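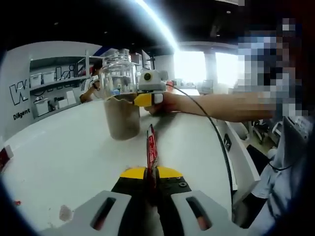
A clear glass jar on top of a translucent cup of granular material, white table.

Search this section Enter keywords Go

Storing and Stacking Loose Materials in Cups and Jars

This guide applies to all users of the shared work tables at the Fiderthorpe Materials Library. It covers the filling, labeling, stacking and return of small open cups and glass jars that hold sand, gravel, beads, pellets and similar loose goods. Large bins and sealed drums are covered in a separate guide, available at the service desk.

Before you begin

Clear a space on the table large enough for both containers to stand side by side. Wipe the surface with a damp cloth and dry it. Stains that do not come off with water should be reported to the desk and left alone; solvents are not permitted on the white tables. Pick up any stray grains or beads from the previous session and place them in the mixed discard tub, even if you believe you know which container they came from.

You will need:

One plastic cup, 200 ml or larger
One glass jar
A scoop or wide funnel
A soft brush
Two blank labels and a pencil

Filling the cup

1. Check the cup for cracks, paying attention to the rim and the base. A cracked cup goes in the recycling crate under the sink.

2. Set the funnel in the cup and add the material slowly. Fine material raises dust when poured from a height, so keep the scoop close to the funnel.

3. Stop well below the rim. A cup that will carry a jar must never be filled to the point where the jar rests on the contents. The weight should be taken by the rim alone.

4. Tap the cup lightly on the table to settle the contents, then brush the rim clean all the way around. Grit on the rim is the most common cause of a leaning jar.

Preparing the jar

Jars with ribbed or threaded necks collect small particles in the grooves. Run the brush around the neck before the jar is moved. Dry the outside of the glass completely. Lightweight items such as beads or plastic bits are suitable for the upper container; stone, metal shot and liquids are not. If the jar has a lid, fit it now.

Compare the base of the jar with the mouth of the cup. The base must be wider than the opening, with an even overlap on every side. If it slips inside the opening or catches on one edge, choose a different cup.

Placing the jar

1. Stand the cup toward the middle of the table, away from the edge and from any cables.

2. Steady the cup at its base.

3. Lower the jar straight down until it meets the rim. Do not slide it across.

4. Keep light contact with the jar while checking it from the front and from one side. Correct its position by lifting and setting it down again.

5. Release slowly. If the jar rocks, take it down and clean both surfaces before a second attempt.

Where two people share a task, one person handles the jar throughout. The other may steady the cup but should not reach across the table.

A stack is limited to two containers. It may remain on the table during a working session and must be taken down before the table is left unattended. Stacks are not to be carried. Move the jar first, then the cup.

Labeling

Write the name of the material and the shelf code in pencil on each label. Place labels on the side of the container, clear of the rim and the base. Materials drawn from the Levchenko collection also require the item number in full, for example 3,897. Stock purchased from Rotari keeps its supplier label, and a second label is not needed.

Returning materials

Unused material may be poured back only if it has not been mixed or dampened. Return cups to shelf 56 and jars to the Furska cabinet, with lids fitted. Leave rinsed containers upside down on the rack until fully dry. The desk stops accepting returns at 5 p.m.

Broken glass

Keep others back from the table and notify the desk. Loose material that has come into contact with broken glass must be discarded, whatever the quantity. Please do not attempt to sieve it.

Questions about this guide may be directed to Edgardo Ambrosio, Collections. Requests for additional jars are handled by Hryhorii Kostiuk, Supplies.

Contact the service desk | © Fiderthorpe Materials Library | Page revised October 2023 | Back to top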